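Besuch bei Sandberg: Tag der offenen Tür in den Musterräumen

14. Juli 2019

Sandberg öffnet seine Musterräume einmal im Jahr für Besucher. Der Eintritt kostet 3 Euro, angemeldet waren 70 Personen. Wir kamen am späten Vormittag an und wurden von Pilar Mansilla durch das Erdgeschoss geführt.

Der große Raum ist nicht in Zimmer unterteilt. Essplatz, Schminktisch und Spüle stehen auf derselben dunkelgrünen Fläche, dazwischen eine hohe weiße Säule. Mich hat vor allem der kleine quadratische Tisch interessiert, weil wir für unsere Küche etwas in der Größe suchen.
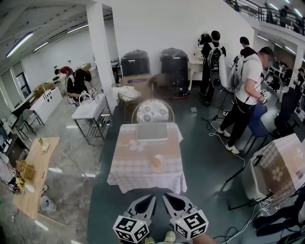
Foto: Shinji Kubo

Die Tischdecke ist rosa-weiß kariert und hat blasse Blumen im Muster. Auf dem Tisch ein flaches graues Tablett und eine kleine Schale in Orange und Weiß, dahinter ein Stuhl mit runder Lehne und weißem Kissen. Die weiße Spitzendecke auf dem Beistelltisch fand meine Mutter schöner – mir war sie zu fein für den Alltag. Den Schminktisch mit dem runden Spiegel gibt es laut Liste unter der Nummer 2564, lieferbar ab Oktober.

Die Spüle steht auf einem Metallgestell und hat einen verchromten Hahn. Für eine Mietwohnung wäre das brauchbar, den Preis habe ich nicht notiert.

Parken kann man im Hof, die Einfahrt liegt neben Brandano.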